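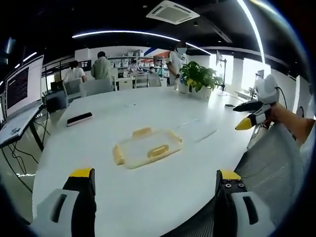 A reader on Jermont Street wrote in to say that the trouble with a shared office is always the big table in the middle, and that wherever she has worked it ends up holding everyone's phones, cables and lunch things by the end of the week. Plenty of the people who rent desks at Uda would agree with her, and this month they are trying to do something about it (with a good deal of cheer, it must be said, and a fair amount of talk over coffee).

The shared office, which fills one long floor of the old Gál building and has room for 100 members, has started what it calls the open table. The idea is simple enough. The large white table belongs to everybody, and anything put down on it while people are working goes into a clear plastic container or goes home with its owner when the day is done. The containers are see-through so that small parts and odds and ends can be found again without tipping the whole lot out, and members have already been asking for more of them. 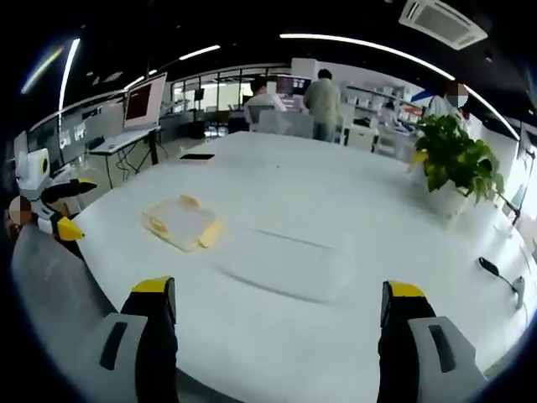

Plants may stay, by popular demand! A leafy one in a white planter was never going to be voted off, and the notice sent to members says so in its very first line. Phones are a gentler matter. Nobody will be scolded for leaving one face down by their elbow during the day, but a phone found on the table after closing will go to the front desk to wait for its owner.

Cables are next. Uda has set aside $684 for clips and sleeves from Flira, the hardware shop on the corner, to deal with the loose ones that hang below some of the desks, and members who would like to lend a hand are invited to come by on Wednesday at 9 in the morning, before the place fills up. Bring scissors if you have a good pair, as the office is down to 3 and they do wander.

The open table will run through the end of September, and after that members will be asked whether they want to keep it going, and whether the smaller desks should come under the same rules. Suggestions can be left at the front desk any time before then.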